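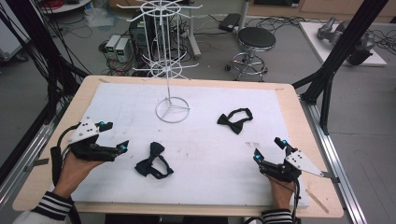

Visit report: Beler narrow fabrics mill and making-up room

March 6, 2023

The visit was arranged to see how ribbon for formal neckwear is woven, finished and made up on one site. Tomás Conneely, who runs production at Beler, took the group round. The tour followed the order of the work, starting at the yarn store and ending at dispatch.

**Yarn store**

Yarn arrives on cones, already dyed. Black makes up most of the stock, and it is kept by dye lot on separate racks, as two blacks that match under the store lights can look different in daylight. Each lot is checked in a light box against a retained cutting. Polyester is used for the standard ranges and silk for a small one sold under the name Ledesma. The silk is stored in a side room with its own humidity control. The reading on the wall was 62 per cent, against a set point of 60.

**Weaving**

The weaving shed holds needle looms, with a few older shuttle looms at the far end. The needle looms insert the weft from one side and lock it at the other with a knitted edge. The shuttle looms are much slower but give the same selvedge on both sides, and the silk is still woven on them for that reason. Ear protection is required throughout and conversation is not practical.

A warp for the standard satin ribbon has 748 ends. Drawing in a new warp by hand takes most of a shift, so the usual practice is to knot the new warp to the tail of the old one and pull the knots through. We watched this being done on one loom. Three knots failed at the reed and were retied by hand.

Weft breaks stop the loom automatically. Warp breaks do the same through drop wires. Stops are logged by cause, and the sheet on the nearest loom showed mostly weft breaks, which Conneely put down to one delivery of badly wound cones.

**Finishing**

The ribbon passes over heated cylinders to set the width. Shrinkage is tested on a cut length from each batch, measured before and after steaming. The limit for neckwear is 2 per cent. Batches over the limit are run again at lower tension or sold for gift wrapping.

**Making up**

This room was of most interest to us. Bows for pre-tied styles are cut, folded, pressed and stitched through the centre, and the knot piece is then wrapped and closed at the back. The strap is made separately. Its hardware is a slide, a hook and an eye, bought in from Lultel in plated brass. A nickel-free version is available at extra cost.

The difficult step is the centre fold. If the pleats are not level, the bow sits twisted on the collar and no amount of pressing corrects it. Operators use a slotted steel gauge to hold the folds while the first stitches go in. Self-tie bows need no such gauge, but the two shaped ends must match, and they are turned out and pressed over a card former.

Inspection is by eye and hand. The strap is run through its full range of adjustment, the hook is closed and pulled, and the back of the knot is checked for loose thread.

**Dispatch**

Stock is tracked in a system called Cetero, fitted last December. The screen showed order 2479 part-picked, with 102 pieces outstanding. Picking is still done from paper, and the figures are keyed in at the end of each run.

**Points to follow up**

- Ask for the light box specification and lamp replacement interval.
- Obtain shrinkage results for the silk, which were not on display.
- Check whether the nickel-free slide fits our present strap width.
- Parking is at the rear gate. The front gate is for deliveries only.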